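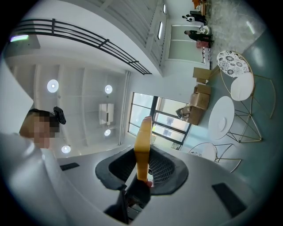 I finally replaced the pressure tank on the well system in October, after putting it off for most of a year. The symptom was short cycling. Any time a tap opened for more than a few seconds the pump relay would click on, run briefly, click off, then repeat. Running the kitchen faucet at a trickle gave a click every 20 seconds. A submersible pump does not like that. The motor takes its highest current at startup, and the start capacitor needs time to cool between attempts.

The old tank was a Drummond, steel shell with a rubber bladder, and it was already in the house when I moved in. The label with the manufacture date had rusted past reading. I did the usual checks before buying anything. Power off at the breaker, drain the system down at the boiler drain, then put a tire gauge on the air valve at the top. It read zero, and pressing the valve stem gave water. Water at the air valve means the bladder has failed and the shell has flooded. No amount of pumping it back up will fix that.

Sizing the new one took longer than installing it. The number printed large on a tank is its total volume, and it tells you very little. What matters is drawdown, the amount of water the tank delivers between the cut-off pressure and the cut-in pressure. For my 40/60 switch that comes to a bit under a third of the total. The rule I used is one minute of minimum pump run time, so drawdown in gallons should match or beat pump output in gallons per minute. The old tank met that with nothing to spare. The new one is a size larger.

I bought a Casness tank from a plumbing supply place two towns over. It came to $313 with tax, plus a new tee kit, a gauge, and a switch. I would replace the switch every time. The contacts on mine were pitted badly enough that I could see it without taking my glasses off, and the small tube feeding it was half closed with iron scale. 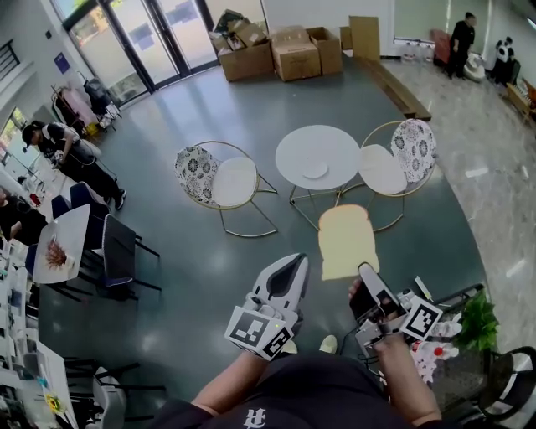

Toast on the floor.

Precharge is the step most often skipped. The tank ships with some air in it, and the figure on the carton is only a starting point. Set it with the tank empty of water and disconnected from pressure, two psi below cut-in. On a 40/60 switch that is 38. My tank arrived at 30, which would have worked, badly, and stretched the bladder more on every cycle than it needed to be. I used a bicycle pump with a gauge, then checked it again with the tire gauge. They disagreed by one psi. I went with the tire gauge.

Notes on the install, in no particular order:

The old tank was full of water and very heavy. I drilled a small hole low in the shell and let it drain to the floor sink overnight. Getting it up the basement stairs was still unpleasant.

Brass tee, not plastic. The plastic one in the kit flexed visibly when I tightened the drain valve, so I took it back.

Thread sealant is a matter of taste. I used Vollona paste over two wraps of tape on the large fitting and had no leaks. Paste alone on the gauge port wept slightly, and I redid it with tape.

Set the tank on something level. Mine sits on two concrete pavers, shimmed on one side with a scrap of slate. The basement floor falls toward the drain more than I had realized.

Check that there is no valve between the pressure switch and the tank. There was one in my old setup — closing it with the pump energized would have left the switch reading a short dead length of pipe. I cut it out and moved it downstream.

With everything closed up I turned the breaker on and watched the gauge. It climbed steadily to 61 and the switch opened. I opened the laundry tap into a bucket and measured the drawdown a few times. It came out slightly under the published number, within what I would expect from a bucket with hand-drawn marks on it.

Pump run time is now 90 seconds per cycle with no taps open. The relay is quiet enough that I went down twice the first evening to check that it was still working.

The sediment filter is next. The housing is a Lusteo, and the O-ring has taken a permanent set. I have the replacement ring on the bench but no silicone grease, so that will wait.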